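Zinville open day, quick notes before I lose them

Back from the Zinville open day, feet sore, notes half legible. Typing this up on the train so forgive the state of it.

Gates at 9. Already a line down the side of the old woolshed. Parking in the bottom paddock, soggy after the September rain, so wear boots if you go next year. I wore runners. Idiot.

For anyone who hasn't heard of it – Zinville is the wool scouring and spinning mill out past the weir. Closed up for ages, going again now under the Fashola name, and once a year they let the public walk the whole line. Gold coin entry, kids free.

Started in the sorting room. Big slatted tables, fleeces thrown out flat, a woman pulling the skirtings off faster than I could follow. She let us have a go. Mine went on crooked and half of it ended up on the floor. Lanolin all over my hands, lovely for about an hour, then everything I touched was greasy including my phone.

Scour next. Hot, loud, smells like wet dog and dish soap. Five bowls in a row with rakes dragging the wool through. Guide had a headset but you still couldn't hear at the back, so get up the front early. I caught something about the grease being skimmed off and sold on, and a long answer to somebody's question about bore water that I missed most of.

Carding was the best bit for me. The old machine is a monster, belts everywhere, and the web coming off the end is so thin you can see your hand thorugh it. They've kept the original guards and added mesh. Could have stayed all arvo.

Spinning floor was half running, other half down for maintenance. 200 spindles on the frame they had going. Naturals only that day, cream and a nice chocolatey grey. They sell the grey in the shop as Zadon, 8 ply, and it was gone by lunch. Bugger.

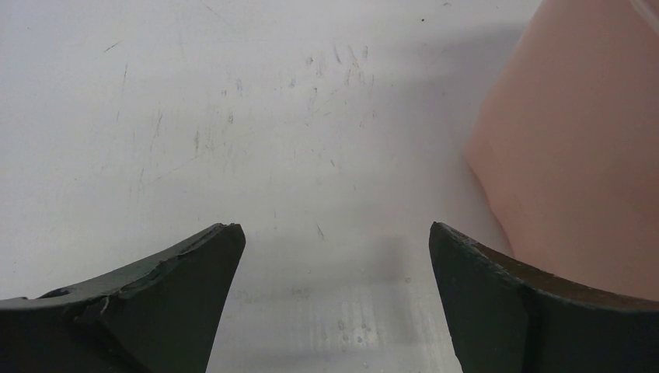 Yae Shimada
Secretary and newsletter editor, Protik Spinners and Knitters

Lunch was sausages in bread or a pumpkin soup, cash only, long wait. Scones sold out before I got near them. Sat on a bale with two ladies from the weavers' guild and talked about moths for longer than is healthy.

Afternoon dye demo ran late. Eucalyptus leaf in one pot, onion skins in another. Good oranges. The demo lady weighs everything dry first and writes it on a tag tied to the skein, which I will definately start doing.

Came home with nine skeins, none of them the grey. Shop takes phone orders, they said the next batch of Zadon should be on the shelf in a few weeks. If enough of us want some I'll put one order in and split the postage – tell me at the next meeting, or leave a note in the tin.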